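Graturetti: Season Pass
Last updated: May
2 min read

If you've already wandered every corner of Jovutmont, we have such a nice big helping of new game for you! The pass adds 53 contracts, a night market to sneak through, and a rooftop route our level designer Nele Baert has been fussing over for ages.
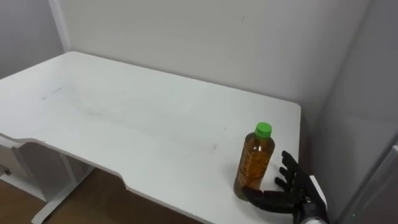
You'll need the base game and a save past the Kendano chapter. Old outfits carry over (yes, the raincoat too), and there's a fresh leaderboard every Sunday.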